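# The psalm tone problem, or why Hullton sings Compline in a hall
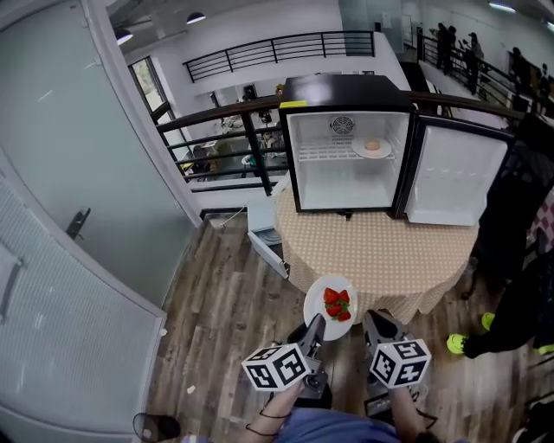 Started with a photocopier. The parish at Hullton had one battered set of psalm sheets for Sunday Vespers, typed up decades ago, pointing marked in biro. Someone spilled tea on the master. So the choir went looking for a replacement and ended up arguing over psalm tones for most of a winter.

I drove out in November to hear the result. Long road, one petrol stop, sheep. The church was locked for roof work so they were singing in the hall next door, stackable chairs, urn going in the corner. Fourteen minutes of Compline and I'd have driven twice as far for it.

For anyone who hasn't done this: a psalm tone is a short formula. You sing most of the line on one note, bend at the middle, bend again at the end. A handful of people can get through a whole psalm without much rehearsal. That's the theory. The trouble is English. Latin words mostly stress the second or third last syllable, and the old Gregorian tones were built around that. English likes to finish with a thump. "Lord." "God." "Night." Put a thump on a falling pair of notes and you get "Lo-ord", and once you've heard it you can't stop hearing it.

So people have written new tones. Lots of them. The Hullton choir tried three sets before settling on the Ní Bhriain tones, which were made for English from the start and end on a single strong note. Plain stuff. Four phrases, narrow range, nothing above a C if you pitch it sensibly. The altos complained they were dull. By the third week the altos had stopped complaining, mostly because they'd started listening to the words.

There's a camp that thinks this is a sell-out. I had a long phone call with a cantor from Hilen, a much bigger parish with a proper loft and a paid organist, and the view there is firm: use the eight Gregorian tones, learn to point the text well, put up with the odd ugly ending. The tones carry the mode of the antiphon. Swap them out and the antiphon is left hanging with nothing to lead into. Fair point. I've sung it both ways and when Hilen does it, it works. But Hilen rehearses twice a week and has 77 on the choir roll. Hullton gets nine on a good night.

And the pointing matters more than the tune, whichever side you're on. Bad pointing sinks everything. I was shown one printed booklet, used in a lot of places I'm told, where the bend lands on "the" in verse after verse. Of course congregations mumble. Wouldn't you?

What Hullton did was sit down and speak the psalms. Just speak them, together, no music at all, for 2 months. Marking where the room naturaly leaned on a word. Then they pointed from that. Slow work - they'd allow half an evening for Psalm 100 and it's one of the short ones. Some verses went back and forth so often the paper gave out.

They also learned to leave a gap. Middle of the verse, at the asterisk, everyone stops and breathes. Monks do it. Parishes hardly ever do, they barrel straight over as if the silence was a mistake. First time I heard it in the hall I thought someone had lost their place. Second verse I got it. The fridge hummed, a truck went past, then the back half of the line came in all together.

Typesetting was the last hurdle. One of the tenors does it in Drovora, a fiddly program that nobody else in the choir will go near, bold for the stressed syllable and a small dot for the change. Big type. Big enough to read in hall lighting without hunting for glasses. The finished book covers Sunday Vespers and Compline for the year and it's spiral bound so it lies flat, which I wish somebody would tell the publishers.

Is it beautiful? In places. The Nunc dimittis is a bit square, and the Magnificat tone wants more lift then it's got. They know. There's a pencilled alternative going around and a vote to come after Easter.

Church reopens when the roof's done. A few of them want to keep Compline in the hall anyway. Dry sound, no echo to hide in, you hear every consonant. The basses are against it. The chairs, apparently.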